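How much sea is too much sea

I went down a hole this winter reading about sea level rise, and I'm going to make you come with me for a few minutes. It started with a flyer. The town of Trurkdale wants comments on its new shoreline plan by the end of July, and the plan is built on a number for how high the water will be by the end of the century. One number! I wanted to know where it came from.

The plan itself is 400 pages if you count the appendices, and the number is in a table near the back of the second one. It's the middle estimate from a middle scenario. There's a high estimate in the column next to it, nearly twice as big, and as far as I can find it never comes up again. The road heights, the pump station, the new culverts at Pamholm — all of it goes off the middle column.

Now, I'm no scientist (I fix up old furniture and I write this blog), but the word "middle" bothers me. If I tell you there's a middling chance the porch steps hold, you're going to use the back door. A central estimate is fine for a bet you can make over and over. We get one shoreline, and the pump station is supposed to last longer than I will.

What really got me was the part about ice. For ages I had a picture in my head of a big ice cube melting slowly in a warm room, nice and steady. The big ice sheets don't have to behave that way. Some of that ice sits on ground that's below sea level, so warmer ocean water can get at it from underneath, and once the edge starts pulling back it may keep going for a long time whatever we do. Scientists argue about how fast. They argue a lot less about the direction.

And the slow part is slow on both ends, which I hadn't taken in at all. The ocean keeps swelling as it warms, and the heat takes centuries to work its way down. So even if the air stopped warming tomorrow, the water would go on creeping up after everybody reading this is gone. The end of the century is just where the tables stop.

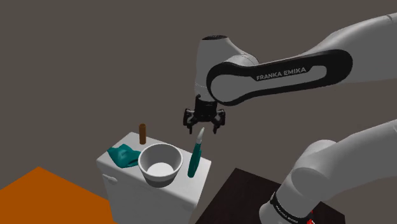
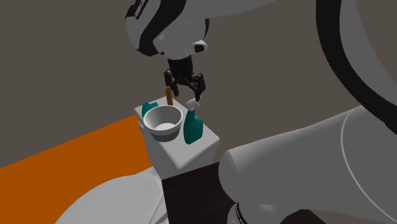 So back to the plan. I went to the open house at the Zeritby library to ask about that high column, and I got a polite answer, which was that planning for the worst case costs too much. Fair enough. I asked how much too much, and it hadn't been priced. I really did not expect that. You'd think somebody would want both numbers side by side before picking the cheaper one.

I did some poking around on my own after that. The plan says 2,829 homes are in the area it covers, and the flood maps for the middle number put a few streets by the river Wyss under water in a bad storm. Add another couple of feet and the map changes shape. The water comes around behind the school through the low field, where it's wet half of March already. You can see this for yourself with the slider tool on the county website, which is slow and crashes on my phone but works okay on a laptop if you give it a minute.

I don't want to be the person shouting in the back row. Some of the plan is good. I like the marsh restoration a lot, and I like that they're leaving room for the marsh to move inland instead of pinning it against a wall. There's also a bit about raising the lower road in 3 stages, with a stop to look at the tide records before each one, and that seems like exactly the right way to go about it. I just wish the pump station got the same treatment.

The other thing I keep chewing on is the temperature targets. We talk about them as if they were a fence, and as long as we stay on our side of it we're okay. But they came out of a lot of haggling between what looked safe and what looked doable. The sea was several feet higher in past times that weren't a whole lot warmer than now, and it doesn't know about the haggling.

Anyway, I've written my comment. It runs about 1,000 words, which is too long, and I spent two evenings cutting it down from something worse. Mostly it asks them to price the high column and print the result. If you live in the area you can send one too, by mail or through the form on the town site. The form logs you out after ten minutes, so write it somewhere else first and paste it in.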